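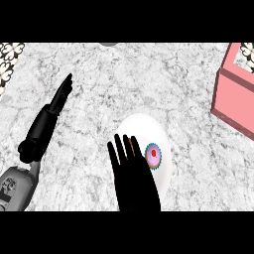 Our project was about which controller lets a person work a pair of black robotic hands in simulation without going mad, and we had six weeks to sort it out. We tried 2 of them: the Tranetti glove, which reads your finger joints, and the Stivdale handset, which is really just a fancy joystick with a squeeze trigger for each hand. Both drive the same simulated arms over the same marble benchtop, so any difference had to come from the controller (or from us). The cupcake was my favourite target by a long way. It sits so close to the right hand on the plate that a couple of millimetres of sideways drift means you bump it, and drift was exactly what we wanted to catch!

Print this page | E-mail this page

Sylvain Le Goff did the glove runs and I did the handset runs, then we swapped. Each run was 3 minutes and we did 45 of them per controller, spread over far too many evenings. I'd expected the glove to win easily. It felt lovely for the first few runs - you curl a finger and the black finger on screen curls too - but the thumb calibration slipped whenever we took the glove off, and redoing it ate up around 6 minutes each time. The handset was dull and steady. You can't spread the fingers one by one with it, but you always know where the wrist is going to end up.

What surprised me was how much trouble the idle hand caused. With the glove, your other hand still moves a bit when you're concentrating, so the parked arm wanders. With the handset you let go of the stick and it stays put. We added a software lock for the glove halfway through, and I've kept the runs before and after it separate in the results table so the two aren't muddled.

Camera choice came up too. We stuck with the overhead view for everything, which is great for left and right and pretty hopeless for height. I misjudged how far down the palm was more times than I'd like to admit.
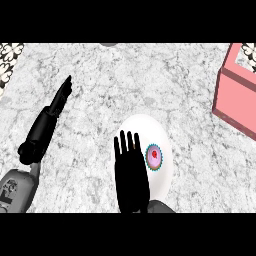 Romain Lecomte read our draft and asked whether we'd be comparing the same thing at all once the lock was on, because the glove was by then behaving a lot like the handset. He wanted a third set of runs with the lock on both. Fair point, and we didn't have time for it before the report was due, so it's going at the top of the list for November. I'd also like to add a side view and see if my height problem goes away.

3 comments | 2 shares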